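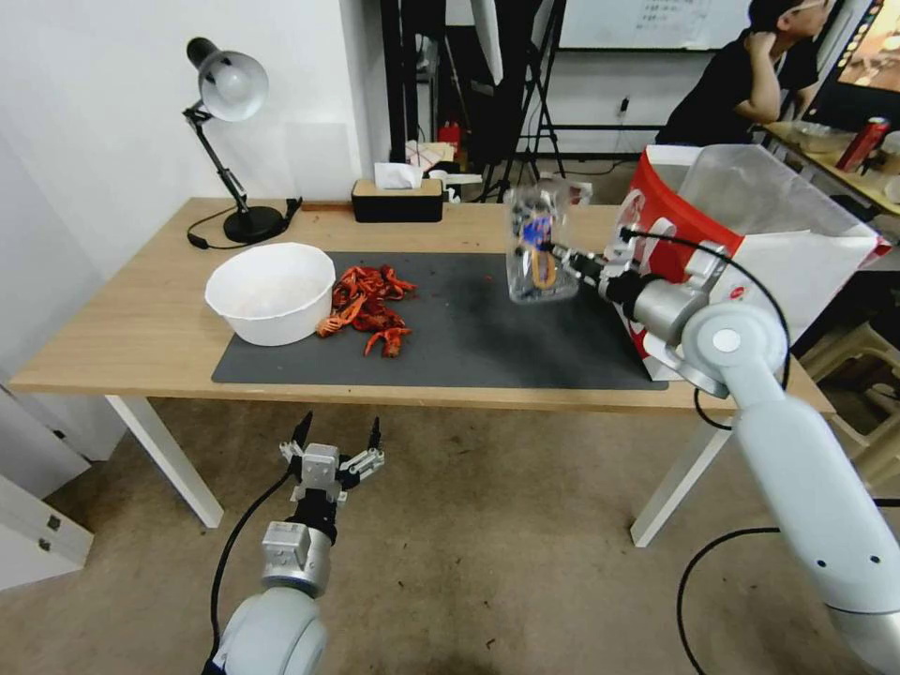
Wanted: someone who enjoys reading quotes

By Nathalie Peeters
August 2025

Wulus needs an equipment planner, 70 percent of full time, to look after what our table-clearing group buys, when, and whether we had one already. The group teaches pairs of arms to deal with what is left after a meal. Crawfish shells are the current subject. The smell is not reflected in the salary.

What you would do

- Own the gripper budget. Fingertips wear out, and they are ordered by whoever gets annoyed first. Anything over $550 would need your signature.
- Get three quotes for a second pair of arms before April, then explain to Tharun Rai why the cheapest one leaves out the cables.
- Plan for the dull items too: desk lamps, dark mats, bowls, snacks in clear plastic containers. Last year's plan allowed $1,250 for these and we passed it early.

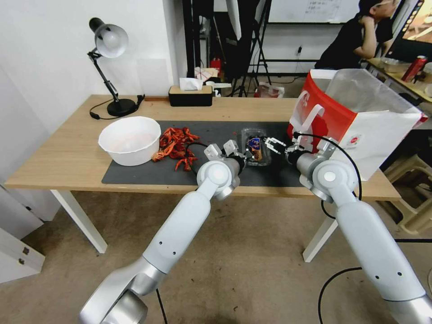
- Keep a spare-parts list that matches the shelf. Jolien Geerts has a spreadsheet. It has opinions but no part numbers.

What you need

Some years of buying lab or shop equipment, and the nerve to ask a vendor what "starting at" means. You needn't program anything. A $2,000 allowance covers training of your choice.

To apply, send a resume and one page on the worst purchase you ever approved. Nabil Nasrallah reads them all and has a few of his own.

Related openings
Calibration technician, Venditz site
Evening operator, two-arm station
Contracts assistant, Genorora

Contact | © Wulus | Back to top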